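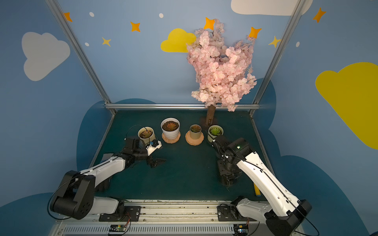
Does a movie need the original cast to get a sequel right? It needs maybe one of them, and that one has to look tired.

I have been turning this over since my sister called to say that somebody wants to remake Sasden, the cop picture we wore out on tape as kids. She had read it on a fan site, so it may be as true as the last two times. Still, I spent the evening recasting it on the back of a gas bill.

If you missed Sasden, and going by the box office you did, the plot is simple. Yasuo Shimada plays a detective who has been suspended. Hatsue Kuroda plays the partner who has not, and who does all of the work. There is a boat. At the end they both get on the boat, and the music tells you this is a big deal.

Shimada was never a great actor, but he could stand in a doorway better than anyone alive. You can't teach that to a 25-year-old with a trainer. The names going around for his part are all men with very good necks, and I don't believe one of them has ever been suspended from anything.

For Kuroda's role I want Roxana Escobar. She was the only person awake in Posivano, a thriller that took 11 minutes to park a car, and she gets more out of hanging up a phone than most people get out of a death scene. The fan site prefers Rhonda Cloutier, who is fine. I have nothing against Rhonda Cloutier. She always seems to be waiting for her close-up, though, and this is a part for someone who is waiting for a search warrant.

The villain is harder. In the original he had almost 200 lines and every one was a threat about fish. My sister says Sayaka Fujimoto, played cold, with no fish. I say keep the fish.

Kuroda should come back as the police chief for one short scene behind a desk. She should refuse to help and then help.

As for the boat, I'd use the same one if it still floats. My sister wants a helicopter, and we have agreed to talk about it again in September.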